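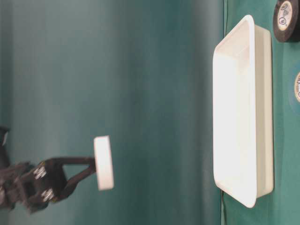 Grisonアームの仕分けシーケンスで、白い対象物だけが検出リストから消える件の記録。再現環境はFlultosmont共用工房の作業台、制御側はObeidat、画像処理側はMumivwoodノード。色付きのテープロールは問題なく拾えるのに、白いものをトレイの上に重ねると候補が返らない。緑の背景の前で把持している間は白い円盤の輪郭も素直に取れており、明るい白が緑から浮くので二値化も楽である。問題は白いトレイの底で、空の状態でもほぼ飽和しており、その上に白いものが来ると境目が消える。

カテゴリ：自作ロボット > 不具合ログ > 画像認識
この記事は約5分で読めます

■状態
一部解決。暫定設定で運用中。

■症状
・把持シーケンス開始後、Obeidatのログに「target list empty」が出る。
・トレイに白いロールだけが残った段階で必ず止まる。
・他の色のロールが残っている間は止まらず、白を飛ばして処理が進む。
・リトライは4回で打ち切られ、アームは待機姿勢に戻る。

■最初に疑ったもの
グリッパ側の開度フィードバック。先月フィンガのリンクを組み直したばかりで、開位置の原点がずれていると把持可否判定で候補が落とされる可能性があった。原点を取り直し、開閉を単独コマンドで繰り返したが、値は安定していた。候補リストは把持可否判定に渡る前の段階で空になっており、グリッパは無関係と判断。

次にトレイ座標のキャリブレーション。トレイを外して置き直し、四隅を再登録した。変化なし。

■切り分け
ロールをトレイに並べ、Mumivwoodの中間出力（彩度マスクと輪郭候補）を保存して比較した。 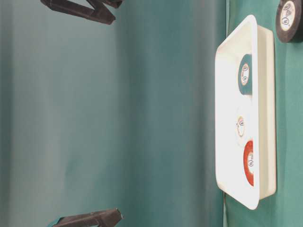

図2　トレイ内に濃いティール、白、橙赤のロール。黒はトレイの外。

橙赤は彩度マスクで一発。濃いティールは作業台の色に近いため心配していたが、トレイの底が白いので問題なく分離できた。トレイの外に置いた黒も候補としては出る（領域外フィルタで除外されるため動作には影響しない）。

白は巻き部分の輪郭がまったく出ない。目視でも底面に溶け込んでおり、芯のラベルを縁取る茶橙色の細い輪だけが識別の手がかりになる。彩度マスクを拡大すると、この輪に相当する画素はわずかに残っていた。後段の最小面積フィルタがそれをノイズとして捨てていた。

■原因
(1) 露光2000µsでトレイ底面が飽和し、白いロールとの輝度差が失われる。
(2) 彩度しきい値が高く、輪の画素が断片になる。
(3) 最小面積300pxにより、断片がすべて除去される。

どれか一つを直しただけでは検出されない。露光を半分にすると底面の階調は戻るが、しきい値が元のままでは輪が途切れる。しきい値だけを下げると、今度は底面の反射の縁を拾う。

■対処
・露光を半分に変更。
・彩度しきい値を63に変更。
・最小面積フィルタの前に、円形度による救済判定を追加。面積が足りなくても、円弧の断片が同一の楕円に乗る場合は候補として残す。
・救済された候補には信頼度の低いフラグを付け、Obeidat側で接近速度を落とす。

救済判定で得られるのは芯のラベル付近の中心座標だけで、ロールの外径は分からない。外径は登録値で補っている。径の違うロールを混ぜた場合は把持幅を誤るので、現時点では混載しないこと。

■接近時の確認項目
設定変更後は、いきなり把持まで流さずにトレイ手前で停止させる。確認するのはフィンガ先端の高さ、遮蔽の有無、候補座標の揺れ。

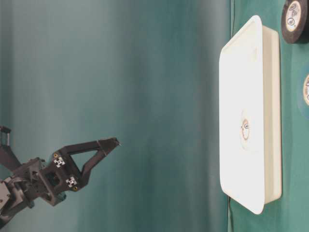 図3　トレイから離れた位置のフィンガ。トレイ面の中ほどに茶橙の輪をもつ小さな丸印。

フィンガは三角形の枠になっていて中が抜けているため、手前に来ても背後の画素がある程度残る。ただし枠の内側に見える領域を輪郭候補として拾うことがあり、アームの姿勢から投影したマスクで除外するのが無難。マスクは実寸より少し太らせておく。細い先端部はマスクからはみ出しやすい。

トレイ面に丸い印が一つだけ見えるような条件では、円形度の救済判定がそれに依存する。印の周囲にうっすら白の違う円形の領域があるが、現在の処理では利用できていない。ここから外径が取れれば登録値に頼らずに済む。

■未解決
・夕方、窓側の照明を消すと彩度しきい値の余裕がなくなる。自動調整は未実装。
・救済候補の中心が、ラベルの印字に引っ張られて片側に寄ることがある。
・黒いグリッパ本体がトレイに影を落とす姿勢での評価をしていない。

トレイを灰色のものに替える案は保留。工房の他の作業で白トレイの寸法を前提にした治具を使っており、同寸の灰色が見つかっていない。

コメント

・底に艶消しの灰色シートを敷くのはだめですか。うちはそれで済ませました。
　→（投稿者）シート端の段差でロールが傾くため見送りました。トレイ全面に貼れる薄手があれば試します。

・偏光フィルタは？　艶のあるトレイなら反射の縁はかなり減るはず。
　→（投稿者）未検証です。手持ちの径が合わないので、アダプタを印刷してから追記します。

・最小面積のところ、同じ設定で小ねじが全部消えて半日悩みました。既定値が大きすぎる気がします。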